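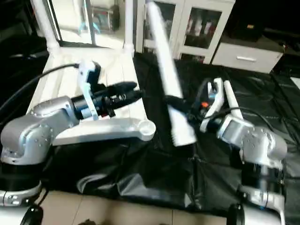 Issue 159, page 7

Wanted: people who are hard to impress

The Sirkik newsletter is looking for participants for an open day at the Rampersad workshop on 2020-09-12. Two robot arms will be put to work on small white furniture, the kind with tubular legs that most of us have put together on the floor with a bad mood and the wrong screwdriver. Varnilik, the firm behind the project, calls this "assembly without effort." We would like some outsiders to watch and tell us whose effort has gone missing.

I went to the first demonstration in the spring and came home with a tote bag and very few answers. How long does it take when no one has laid out the parts first? Who steps in when a leg won't go on? I asked both and was shown a slide. Bello Ogundipe, who runs the workshop, has since agreed to an afternoon with no slides, and I intend to hold him to it.

We need 7 observers and 3 people willing to build a table by hand at the next bench while the arms do theirs. You don't need to know anything about robots. If you have worked on a factory line, in a repair shop or in a school woodshop, we would especially like to hear from you. Please don't apply if you work for Varnilik or sell its products.

What you would do: watch two runs, write down each time a person touches the job, and stay for an hour of talk with Kendra Bélanger, who programs the arms and took my questions better than I expected. Your notes will be printed under your own name, or without one if you prefer. The firm does not get to read them first. I have that in writing.

Pay is $181 for the day, plus lunch. Closed shoes, please. The floor is tile and the room has no chairs to speak of, so tell us if you need a seat.

To apply, send a few lines about yourself and one thing a machine once promised you to Jade Cormier at the Sirkik office. No résumés. Builders should say so in the first line.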